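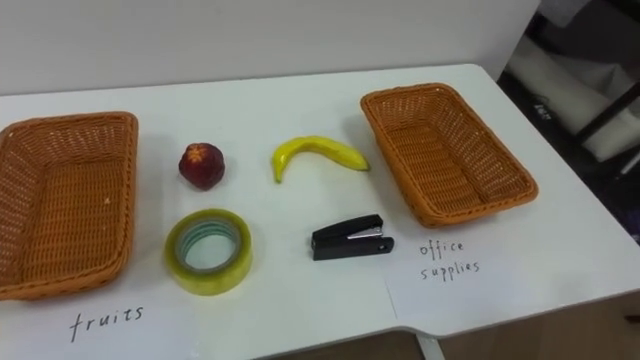

Loan Phan had 172 pages of notes on the machine by the time Darcy Cormier came to see it. He had driven over from Gorkau with a letter from Barros in his coat. Barros wanted to know whether a Clatis could clear up the shop in Malludwood at closing time, and would not pay for one until somebody had watched it work.

"Does it do shelves?" he asked.

"Not yet. It does tables."

"We've got shelves."

"I know you have," she said. She had told Barros this twice on the phone.

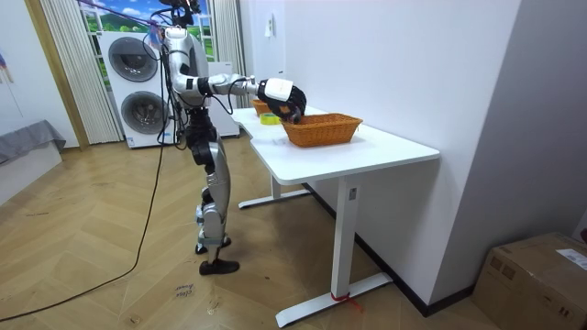 She gave him the chair by the door and a cup of tea. He asked how long it would take. She said it depended on the day, and he wrote that down under the price. His sister did the closing at the shop, and she could clear the counter with a phone under her chin. He didn't mention her.

"What happens if it drops something?"

"Usually it stops. Then I pick the thing up and start it again."

"So you have to be here."

"At the moment, yes."
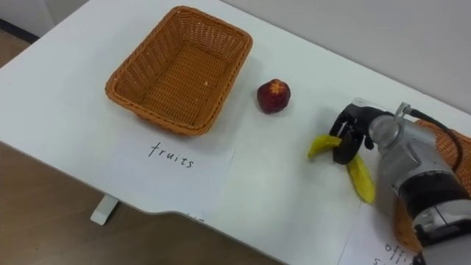 Darcy had promised himself he would be fair. He had seen a machine fold towels once at a trade hall, and had gone home and told everyone it was finished for people who folded towels, and it wasn't. So he kept quiet and watched the hand. It had the banana by the middle, both ends sticking out, and the basket marked "fruits" had nothing in it. He found he was leaning forward. He put his tea on the floor.

"Is it thinking?" he said.

"It's moving. It's just slow."
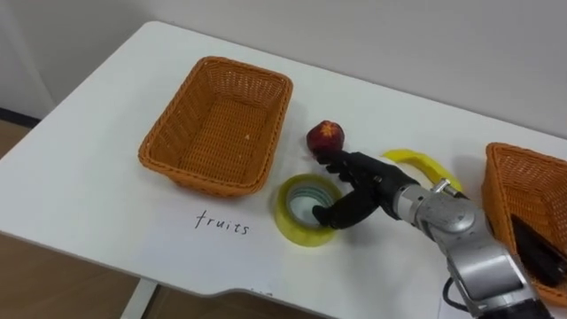 He stayed for the rest of the afternoon. Loan answered two calls and ate a sandwich standing up. When the light started to go he took out the letter and read her the last part, where Barros asked for a yes or a no.

"What would you say?" he asked.

"I'd say ask me again in February."

"He won't like that."

"Then say no."

He wrote "February" at the bottom of the letter and put a question mark after it. At the door he turned round and asked if he could come back before then, on his own account, and she said he could if he brought the milk.

Last updated: January 16, 2021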